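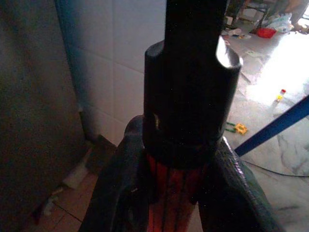 Effect of Storage Temperature on Moisture Loss in Unwaxed Carrots

Final report, Food Storage Project
Group 4: Trinidad Domínguez, Amado Cruzado, Niamh Ní Bhriain
Supervisor: Nasrin Mirzaei
Submitted October 31, 2005

1. Background

Carrots lose water through the skin after harvest. The loss shows first as a dull surface, then as limpness, and finally as shriveling at the tip. A carrot that has lost more than a small share of its weight is usually rejected by buyers even when it is still fit to eat. Growers in the Salinas section of the course readings control this with cold rooms and high humidity. Most households have neither. The project compared three storage conditions that can be found in an ordinary home.

2. Materials

Carrots were bought in one lot from the Zemer produce stand and used the same day. Tops were removed at the crown. Roots that were split, forked or visibly bruised were set aside. The remaining 67 roots were rinsed, dried with paper towels and left on a rack for one hour before the first weighing. The combined starting weight was 3,473 grams.

Each root was given a number on a string tag. Tags were weighed separately and their weight subtracted from every reading.

3. Method

The roots were divided among three conditions:

Condition A: open tray on a shelf in the prep room.
Condition B: open tray in the refrigerator.
Condition C: closed plastic bag in the same refrigerator, on the shelf below B.

Roots were assigned by drawing tags from a box. Storage lasted 20 days. All roots were weighed every 5 days on the same balance, in tag order, and returned to their places within the hour. Bags in Condition C were opened only for weighing. Water found on the inside of a bag was left there, and roots from the bag were blotted before being placed on the balance.

Firmness was judged by hand on a four-step scale (rigid, slightly flexible, flexible, limp). Two group members scored each root without seeing the other's score. Where the scores differed, the softer one was recorded.

4. Results

Condition A lost weight fastest. The loss was greatest in the first interval and slowed after that, which matches the drying curves in the course notes. By the second weighing most roots in A were scored flexible, and by the last weighing all were limp.

Condition B lost weight more slowly but did not level off. The roots nearest the fan opening were softer than those at the front of the tray. The position of each root on the tray was not recorded until the third weighing, so this difference could not be tested.

Condition C lost the least weight. All roots in the bag were scored rigid or slightly flexible at the end. Two developed white root hairs and one had a soft dark spot at the crown. The spotted root was kept in the weight data but left out of the firmness data.

Thin roots lost a larger share of their weight than thick ones in all conditions. This is expected from the ratio of surface to volume.

5. Sources of error

The prep room was not temperature controlled. The heating was switched on during the second week and the air became noticeably drier. Readings for Condition A after that point should not be compared directly with earlier ones.

Blotting in Condition C was not done to a fixed time. Any surface water left behind would make the loss look smaller than it was.

Humidity was not measured. The meter requested at the start of the project was in use by another group.

6. Conclusions

Temperature alone does not explain the results, as B and C were kept in the same refrigerator. Covering the roots had a clear effect on weight loss. The cost is a higher risk of decay, and the present sample is too small to estimate that risk.

A repeat in November should include a perforated bag and a box of damp sand, with tray positions noted from the first day.

7. Acknowledgments

Domingo Núñez checked the balance calibration and read the draft of Section 4.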